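3 min read

Spent the morning dressing a produce stand. Crates, slats, fake yellow roses up both legs. I have opinions on grapes now, a thread.

The grapes came from Herkmont, which sells display fruit by the bunch and describes every variety as "vineyard fresh." The invoice says PVC.

In their defense, the shine is terrific. Real grapes have that dusty bloom on them. Mine look like they've been waxed by a guy who details cars.

Color plan: green, dark red, nearly black. I drew it on an envelope. The envelope was very persuasive.
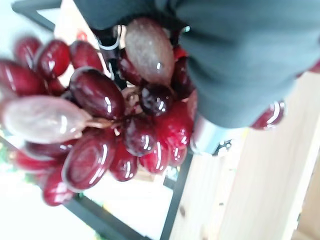
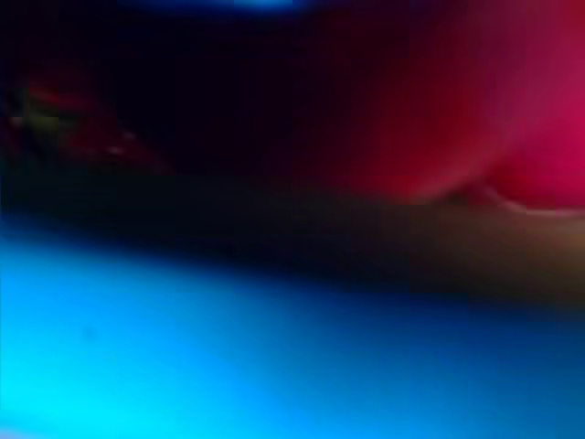
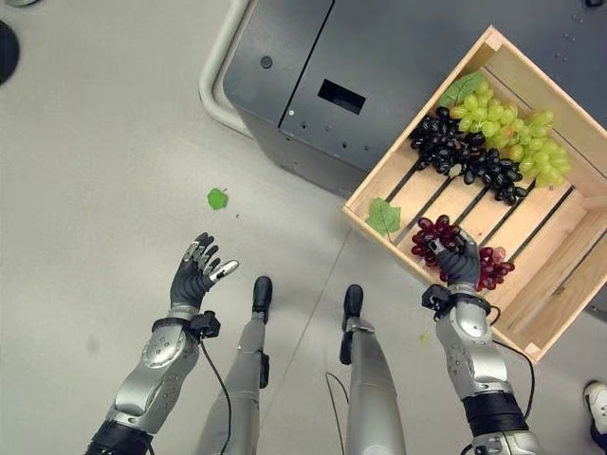
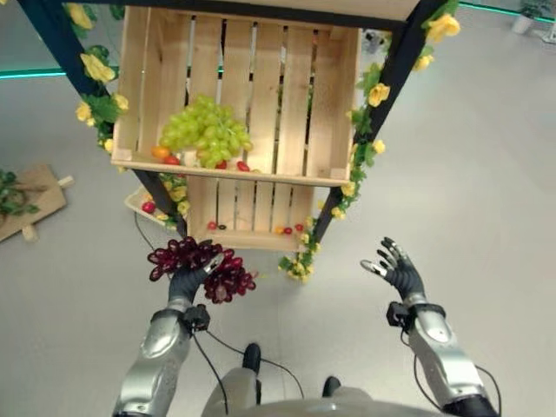
Green bunch gets the top crate, with the little fruits around it. I will be taking no further questions about the green bunch.

Tardale Display replied: you want the dark ones low and the pale ones high, otherwise the whole stand looks like it's about to tip over. Also bend the stems before you set them down. They remember the box.

They do remember the box. I bent one stem 30 times and it went straight back to the shape it shipped in. I respect it more than most of my coworkers.

The small fruits are their own problem. They came in a bag of 100, unsorted, and several could be cherries, tomatoes or very confident radishes. I'm putting them in the crates as "red."

Leaves come off if you look at them. I've started saving the strays in a mug.

Roses were the easy part. You wind them around the leg, you step back, you unwind them, you wind them the other way, and it looks the same.

Next up is the fall version in October. Herkmont has gourds. The listing says "orchard fresh."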